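Clulbridge Sorting Room: Gallery

Home / Galleries / Rooms and benches / Sorting room

The sorting room at Clulbridge is at the back of the building, past the coat hooks and the second sink. Most of what people know about the place is the front counter, so this page is for the part behind it: the tables, the bins and the odds and ends that pass through them. Captions are short. Where a picture is still waiting to be scanned or resized, the caption is up already and the picture will follow.

The building dates from 1891 and was a seed store for most of its life. The room has one long window on the north side and a row of strip lights. The floor slopes a little toward the old loading door, and tables on that side have a folded piece of card under two legs.

1. The long window
Picture to follow. Taken at four in the afternoon in February, with the lights off. The sill is deep enough for a row of jars, and that is where the loose screws, keys and buttons are kept until they are matched or given up on.

2. The shelves by the door
Picture to follow. These came from the Brernthorpe site when it closed its upper floor. They are bolted to the wall at the top and hold boxes three deep. The labels are handwritten and face out. Heavy boxes go on the bottom two shelves.

3. The weighing corner
Picture to follow. A flat scale, a clipboard and a stool. Metal is weighed by the sack and written down before it goes out to the yard. The largest single load last year came to 947 pounds and took most of a Friday to bag.

4. A gray bin in use
Small mixed items go into bins like this one before they are split up by type. It stands on a light wooden tabletop and has tall, thin walls. The scuffs and scrapes on the inner panel don't affect how it works, and a bin is replaced only when a wall splits. In it are a light green plastic cup, a small black tape measure with a yellow-and-black face, and a crushed blue can. 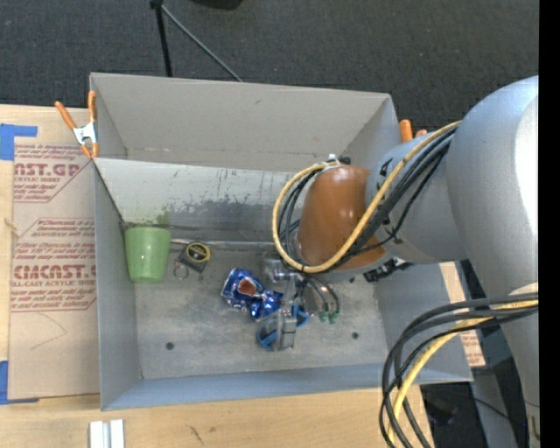
A reader, Jinis, wrote in to ask why cans are not pulled out at the door, as they are at most places, and added that crushed ones can have sharp edges and should not share a bin with anything soft. Jinis also wanted to know whether tape measures are tested or just priced and put out.

On the first point, cans do get pulled at the door when they come in a bag of their own. The ones that turn up in the bins are usually at the bottom of a mixed box, under other things, and are found only when the box is tipped out. Gloves are on the hook beside each table. Cloth and soft toys have a separate table and never go into the gray bins.

On the second, every tape measure is pulled out to its full length, checked for kinks, locked and let back in. If the lock slips or the tape won't return, it goes in the metal sack, case and all, unless the case comes apart easily. The ones that pass go on the tool rack.

5. Cups and kitchen plastic
Picture to follow. Plastic cups are sorted by whether they stack. Stacking ones are washed and sold in sleeves. Odd ones go in a basket by the second sink and are used for paint water at the Saturday table, or for holding screws. Cracked cups are not kept.

6. The tool rack
Picture to follow. Pegboard, painted white a long time ago. Tape measures and levels are at the left, hand tools in the middle, and anything with a blade is in the locked case underneath. The outlines drawn on the board belong to an earlier set of tools and no longer match what hangs there.

7. Spare bins
Picture to follow. There are 29 in the storeroom, mostly gray. The older ones have worn floors with scratches and stains that will not wash out. They are rinsed, dried upside down on the slats and put back in rotation with the rest.

8. The can crusher
Picture to follow. Wall-mounted, with a long handle, beside the loading door. Cans that arrive already crushed skip this step and go straight in the sack. The catch tray underneath needs emptying before it reaches the lip or the handle jams.

9. The Sugiyama cabinet
Picture to follow. A tall cabinet of shallow drawers, named for the shop it came out of. It holds drill bits, hinges, drawer pulls and other hardware. The bottom drawer sticks in wet weather. Please lift it slightly while pulling and do not force it.

10. End of the day
Picture to follow. Tables wiped, sacks tied, bins emptied or covered. Anything half sorted stays where it is with a card on top saying which box it came from. The lights switch off at the panel behind the door, left-hand side.

Corrections to captions can be left at the front counter. If you have older pictures of the room, from the seed store years or after, we would like to borrow them for scanning. Prints go back to their owners within two weeks. Slides take longer, as they have to be sent out.

Next gallery: The yard and loading door
Previous gallery: Front counter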